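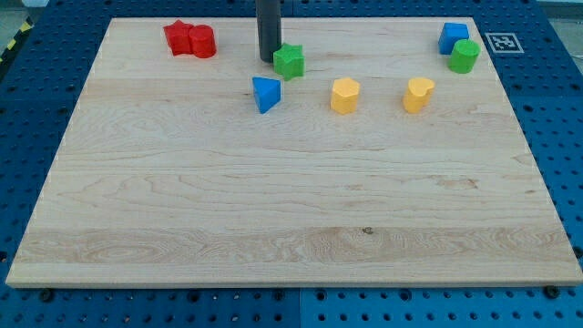
나뭇결이 살아 있는 나무판과 알록달록한 장난감 블록

인쇄하기 | 이메일로 보내기

공정무역 커피 주간, 올해는 골목 전체가 함께했습니다

공정무역 생활협동조합 베키에르(Bekier)가 마련한 '한 잔의 약속' 행사가 2020년 6월 성황리에 막을 내렸습니다. 처음에는 매장 한 곳에서 조용히 치를 생각이었는데, 소식을 들은 이웃 가게들이 하나둘 손을 들면서 골목 전체가 커피 향으로 가득 찬 잔치가 되었습니다!

행사의 중심은 산지 조합 이바라(Ibarra)에서 들여온 햇원두였습니다. 이바라는 산비탈의 작은 농가들이 모여 만든 조합으로, 베키에르와는 거래를 시작한 지 올해로 4년째입니다. 조합 가입 농가는 현재 약 140가구. 첫 거래 때 보낸 원두는 두 자루가 전부였다고 하니, 이번에 매장 입구까지 쌓인 자루를 보며 감회가 남달랐던 분이 많았을 겁니다.

이번 원두는 물에 씻어 말린 것과 열매째 말린 것, 두 가지로 들어왔습니다. 시음대에서는 두 가지를 나란히 맛볼 수 있었는데 반응이 아주 재미있게 갈렸습니다. 평소 진한 커피만 드신다던 손님들이 오히려 산뜻한 쪽을 고르고, 커피를 즐기지 않는다던 분이 열매째 말린 커피를 한 모금 마시더니 그 자리에서 한 봉지를 사 가시기도 했습니다. 살구 잼 맛이 난다, 아니다 이건 건포도다 하며 처음 만난 사람들끼리 한참 이야기를 나누는 모습도 정겨웠고요.

동네 빵집 헤스티에르(Hestier)는 공정무역 설탕과 코코아로 구운 브라우니를 내놓았습니다. 개점하자마자 줄이 생겨 오후에 한 판을 더 구웠는데 그것마저 금세 동이 났습니다. 문구점 베사르(Vesar)에서는 빈 커피 자루로 만든 필통과 장바구니를 선보였습니다. 자루에 찍힌 산지 글씨가 그대로 살아 있어 같은 모양이 하나도 없는데, 특히 장바구니를 찾는 분이 많아 예약을 따로 받고 있습니다. 예약은 6월 말까지입니다.

저녁에는 베키에르 2층에서 나비드 우스마니(Naveed Usmani) 씨의 이야기 자리가 열렸습니다. 이바라 조합과 오래 일해 온 우스마니 씨는 공정무역 장려금이 마을에서 어떻게 쓰이는지를 찬찬히 들려주었습니다. 장려금을 어디에 쓸지는 해마다 농민 총회에서 투표로 정하는데, 지난번에는 원두 건조장 지붕을 고치고 마을 도서실 책을 사는 데 쓰기로 했다고 합니다.

"우리가 커피값으로 낸 돈이 책 한 권이 되어 누군가의 책상에 놓인다고 생각해 보세요. 저는 그 생각을 하면 아침 커피가 훨씬 맛있습니다." 우스마니 씨의 말에 자리에서는 큰 박수가 나왔습니다. 질문도 끊이지 않아 예정보다 한참 늦게 마쳤지요. 원두 값은 누가 정하는지, 날씨가 나쁜 해에는 농가가 어떻게 버티는지, 인증 표시는 어디를 보면 되는지까지, 준비한 사람들이 놀랄 만큼 꼼꼼한 질문들이었습니다.

행사 기간 커피 판매액의 3퍼센트는 이바라 조합의 묘목 기금으로 보냅니다. 오래된 커피나무를 그늘에서 잘 자라는 품종으로 조금씩 바꿔 심는 데 쓰이며, 심은 결과는 조합에서 소식이 오는 대로 매장 게시판에 올릴 예정입니다. 게시판에는 이번에 손님들이 남긴 응원 쪽지도 붙어 있으니 지나는 길에 들러 읽어 보세요. 짧은 시를 적어 주신 분도 계십니다!

햇원두는 두 가지 모두 베키에르 매장에서 계속 판매합니다. 원하시는 분께는 그 자리에서 갈아 드리고, 빈 용기를 가져오시면 원하는 만큼만 담아 가실 수도 있습니다. 헤스티에르의 브라우니도 반응이 워낙 좋아 이달 말까지 매대에 남겨 두기로 했습니다.

다음 행사의 주제는 공정무역 차(茶)입니다. 함께하고 싶은 가게나 모임은 베키에르 매장으로 알려 주세요.

문의: 베키에르 매장 안내대 | © 2020 베키에르 생활협동조합 | 맨 위로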